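Kitchen-Table Robot Tips: The Software Side

I get more mail about grippers than anything else on this site, and I love grippers, but most of the evenings I lose to our drinks table go into software. A lime that rolls is a mechanical problem for a few seconds and a software problem for the rest of the night! So this page is all code, settings and habits. We do citrus, ice, cups and bottles on our table in Diltness, and the tips come from that kind of work, though most of them should carry over if you're sorting screws or folding towels.

They're in no special order. Take the ones you like.

Save your starting layout as data

Before you write any task code, write a layout file. Ours is a plain text list: each object, which side of the tray it belongs on, which way up, and how far it's allowed to wander from its spot before the run is refused. For the citrus task the file says lime to the left of the tray, lemon to the right, nothing on the tray. Then the reset check reads the same file the task reads, and the two can't drift apart.

Keep the tolerances generous at first. I started out demanding a perfect layout and spent a whole Saturday nudging a lemon. When I finally let the start positions vary (up to 40 millimeters either way) the task code got better very fast, as all my lazy assumptions fell over in the first hour.

Store orientation even for things you think of as round. A lemon lying on its side has a long axis, and your grasp planner wants to know which way it points. A lime can mostly be treated as a ball. 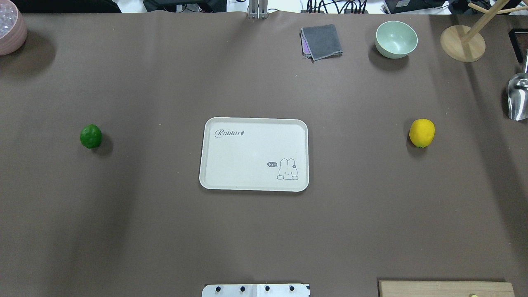 Teach the detector about printed things

Cute trays are wonderful and I won't hear a word against them. A drawing on a tray is still a shape with edges and contrast, though, and a detector that has only seen plain trays may decide there's an object sitting on it. Ours wanted very badly to pick up a rabbit.

What fixed it for us:

- Keep captures of the tray empty, turned several ways, and put them in the training set with no object labels inside the rim.
- Run a height test after detection. If the depth at the center of the box is the same as the tray surface around it, throw the detection away.
- Log the ones you throw away. You'll want to look at them later, and some are very funny.

The height test is maybe ten lines and I'd do it first.

Set white balance once and lock it

If you pick by color at all, turn off auto white balance and auto exposure before you collect a single frame. A brown table cover will pull the colors one way and a big white tray will pull them back, so your yellow changes when the tray moves. I use fixed values for daytime and another set for evening, and the launch script makes me choose. Typing one letter at startup is a small price.

Lemon and lime are a nice pair to practice on. Separate them by hue, then check with shape, and have the program say "unsure" out loud when those two disagree. An unsure answer should stop the arm and wait. I have never once regretted a stop.

Treat clear things as a different kind of thing

Ice is a delight to watch and miserable for depth cameras. The light goes through, bounces about, and comes back as holes and spikes. I gave up trying to find single cubes. The planner now gets the bowl, found by its rim, and a fill level that it estimates from one dip of the scoop: lower slowly, watch the force reading, stop at first contact. That contact height becomes the surface for the next scoop.

Write the contact height into the log with the time. Ice melts, and last hour's number is no good to you.

Same advice for polished metal. A shiny scoop shows the camera a little of everything else on the table. Model the handle and grab by the handle, and let the bowl of the scoop come along as a fixed offset.

Give each arm its own space, then a shared space

Two arms on one table is the most fun I've had in years, and it's also where the planning code earns its keep. Divide the table into three zones in software: one for each arm and one that either can enter if it holds the token. The token is only a flag in a shared file with a name and a time on it. An arm that wants to go in asks, waits, goes, comes out, gives it back. You can write this in an afternoon.

A few details took me longer to learn. The zone has to cover elbows as well as grippers. My first version tracked only the fingertips, and those were beautifully behaved while the elbows were planning to meet in the middle. Check every link. Put simple capsules around the upper arm, the forearm and the wrist, and make them fatter than the real thing. Add one for the cable too if it loops up over the wrist.
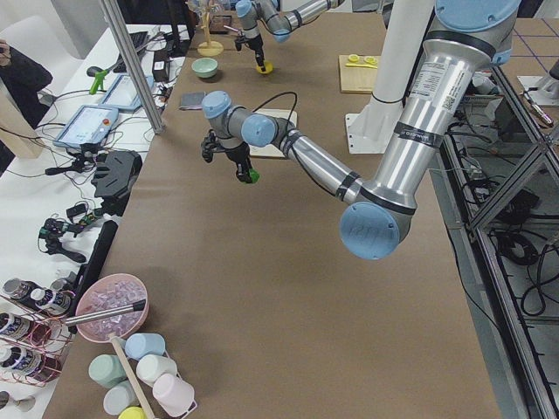 Add the fixed items to the collision model as well – pedestals, posts, the mug stand, anything tall. Flat things can go in as one thin slab. I like to load these from the layout file, with a height for each, so moving a stand means changing one line and nothing in the code.

When both arms are waiting for the token, let the one holding something go first. It's a crude rule and it has served us well.

Slow is a setting, so make it one

Put speed in exactly one place. We have a single scale factor that every motion is multiplied by, and the whole task can be run at a crawl without touching anything else. New code runs at 6 percent. Once it has gone through clean a few times I bring it up to 40, and for most kitchen jobs I leave it at 60 forever. It looks calm, the cups stay put, and I can drink my coffee while watching.

Don't let a task script raise the scale. Only the person at the pendant gets to do that.

One small trap: waits and timeouts don't scale unless you make them. A grip check that gives up after two seconds is fine at full speed and hopeless at a crawl, and you'll be chasing a "failed grasp" that was going perfectly well. Ask me how many evenings!

Name the cups by color, find them by place

A rack of cups in different colors is a gift, because you can tell the program "bring the pale pink one" and see straight away whether it understood. But pale colors sit close together. Light blue, mint and light gray trade places in our classifier whenever a cloud goes over. So the color is what the person says, and the rack slot is what the program trusts. At the start of a run it looks once, matches colors to slots, shows the list on screen, and I press a key to agree. From then on it goes by slot and marks each one empty as it's used.

Cups stored upside down need a flip, and the flip belongs in its own little routine with its own test. Don't bury it inside "pour." I have flip, place, pour and return as separate pieces, and any of them can be run from the command line with a cup already in the gripper.

Keep your runs, toss your scraps

Record everything, then be choosy. I had 700 recordings of citrus placing before I sorted them, and a great many were me testing the same bug. Now each run gets a one-line note typed right after it ends, and a run with no note is deleted that night by a script. Harsh, but I've become very good at typing notes.

Save the software version inside the recording. Save the layout file in there too. Lizelle Oosthuizen wrote in to say she also stores the calibration with each run, and I've copied her; it let me spot a bumped camera in December that I'd been blaming on the planner for a week.

Recalibrate before you retune

Speaking of which. If picks that used to land start missing by the same amount in the same direction, put the settings down and run the calibration. A steady offset is hardly ever a gain problem. I keep a four-point touch check in the startup menu, using spots near the corners of the work area, and it prints the error for each. If one corner is off and the others are good, look for a wrinkle or a lifted edge in the table cover before you look at any code.

For misses that scatter in every direction, go back to the lighting and the detector. Then check that nobody has leaned on the table.

Next on my list is getting the scoop to put itself back across the bowl with the handle pointing the right way. It's the last part of the job I still do by hand, and I'm very much looking forward to the first night I don't have to.

Related tips

Writing a reset script you'll really run
Nundby planner: settings I change first
Soft stops, hard stops and when to use each
Reader table: the Khumalo workbench
Taming cables in your collision model
Cutting boards from Cuswood and how to grip them
Force readings for beginners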